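Support > Two-Arm Table Kit > Questions we get a lot
2019-03-02 | Posted by the Cletari support desk

I answer most of the mail that comes in about the Cletari two-arm table kit, and the same handful of questions keeps landing in my inbox, so I finally sat down and wrote them up. If yours isn't covered, write to me anyway!

What do I get for my money?
Two arms, two grippers, the control box and a year of software updates. The table is up to you (we've seen everything from lab benches to an old door on trestles, and the door did fine once it was bolted down).

Can I try it before I buy?
Yes, please do. The trial is $1000 for a month, shipping both ways included, and we take that off the price if you keep the kit. The full price depends on which grippers you pick, so ask me for a quote.
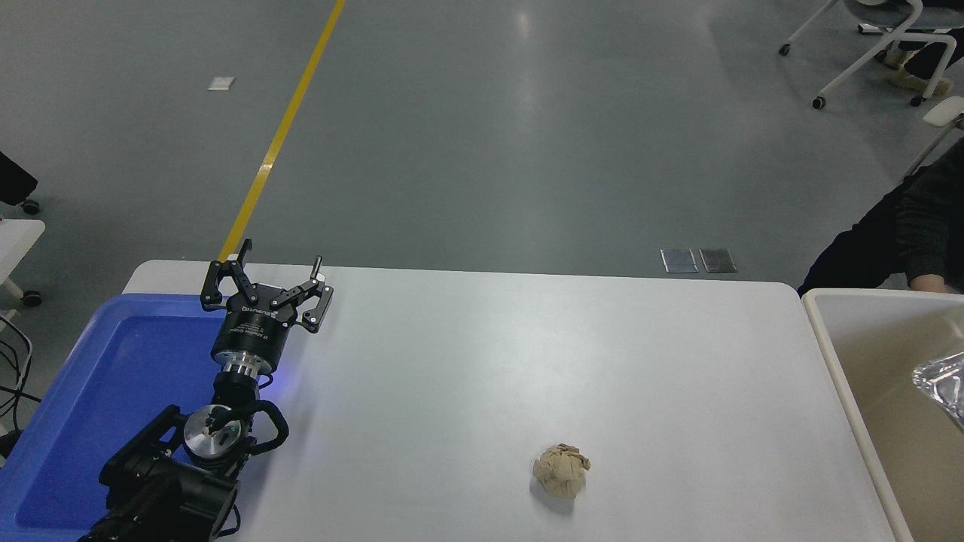
We send trial kits out of our Otberg office, and there's usually a short wait. October was the worst, when a school order cleaned us out completely.

What sort of jobs is it good at?
Sorting, clearing up, moving light things from one spot to another. It's a great kit for people who want to teach a task by showing it, over and over, until the software gets the idea. I wouldn't buy it for heavy lifting, and I'd steer you to the Wemisico line if you need to shift full crates all day.

Do I need special test objects? 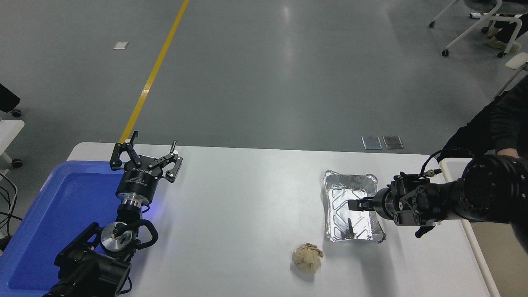

Save your money on this one. The Lombardi object set is nice and I own one myself, but most of what I'd practice on is already in your kitchen or your recycling. A foil tray makes a good target for the fingers to reach into, with those crinkled edges, and a wadded-up ball of paper costs you nothing. Swap things often so the software doesn't get too used to one shape.

How long do the finger pads last?
We tell people to change them every 2000 grips. A new pair comes in the box, and they pop off with a small screwdriver.

Can my cat be in the room?
I get this more than you'd think. Please, no. Mine went straight for the cables.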